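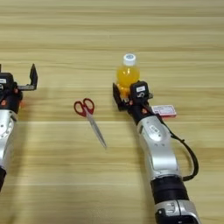

Light wood top with honey-toned grain

Vuorinen work table, 1,295 euros

The Vuorinen is a heavy table for home offices, sewing rooms and small shops. The top is 86 cm deep and comes oiled from our workshop in Nalatum. Every board has its own pattern, so your table can be a little lighter or darker than the sample.

The legs are screwed on with 4 bolts each - the key is in the box. Maximum load is 300 kg, evenly divided.

Care: wipe with a damp cloth and oil again once a year. Please do not use steel wool.

Orders made now are delivered in October. For other sizes, write to Ulla Heinonen in our sales office and tell her the width you need.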